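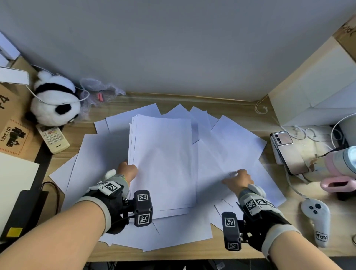

Papier vermehrt sich, da bin ich inzwischen ganz sicher. Im November hatte ich noch zwei ordentliche Fächer im Schrank und war ziemlich stolz darauf, und jetzt, kaum ein paar Wochen später, war wieder alles voll -- Entwürfe, Probedrucke, angefangene Briefe, dazwischen leere Blätter, die eigentlich in den Drucker gehört hätten. Also habe ich mir einen Nachmittag freigeschaufelt, Tee gekocht (Hagebutte, viel zu lange gezogen, trotzdem getrunken) und mir das Papier vorgenommen.

Meine Methode ist nicht besonders raffiniert, aber ich mag sie. Erst einmal alles ausbreiten, kreuz und quer, damit man sieht, womit man es zu tun hat. Das fühlt sich am Anfang an wie ein Rückschritt, und mir wird dabei jedes Mal ein bisschen bang! Dann nehme ich immer nur so viele Blätter auf, wie ich bequem mit beiden Händen halten kann, stelle sie hochkant auf den Tisch, klopfe unten auf, drehe sie um ein Viertel und klopfe noch einmal. Wer zu viel auf einmal greift, bekommt in der Mitte einen Bauch, und die Ecken biegen sich weg. Bei mir liegt die Grenze bei etwa 49 Blatt, danach wird es Gefummel.

Das Geräusch dabei ist übrigens herrlich. Meine Großmutter hat früher so ihre Spielkarten zurechtgeklopft, und ich muss jedes Mal daran denken.

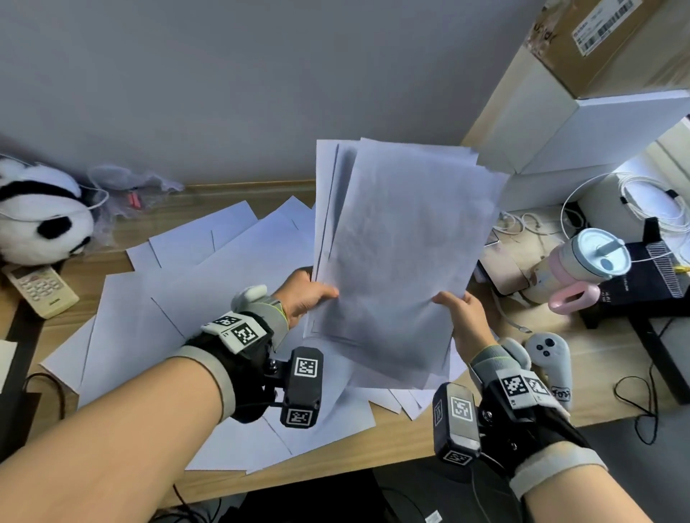

Und was macht man mit Blättern, die schon Knicke haben? Glatt streichen, in die Mitte des fertigen Stapels legen und über Nacht etwas Schweres obendrauf; bei mir ist das der alte Atlas.

Was danach immer noch wellig ist, wandert zum Schmierpapier. Davon habe ich mehr, als ich in diesem Leben vollschreiben kann, aber Einkaufszettel brauche ich ja immer. In den Drucker kommen solche Blätter bei mir nicht mehr, das habe ich genau einmal probiert und danach eine halbe Stunde lang Fetzen aus der Walze gezupft.

Für die Stapel selbst habe ich mir zwei Ablagekästen von Rullar gegönnt, die in den Schrank passen, als wären sie dafür gemacht worden. In den einen kommt das Leere, in den anderen das Bedruckte. Mehr als 200 Blatt lege ich nicht in einen Kasten, sonst klemmt die Klappe und ich fange an, daneben zu stapeln, und wie das endet, weiß ich leider. Ein dritter Kasten wäre für die Briefe schön, nur gibt es die Farbe gerade nicht. Vielleicht nehme ich einfach Grün.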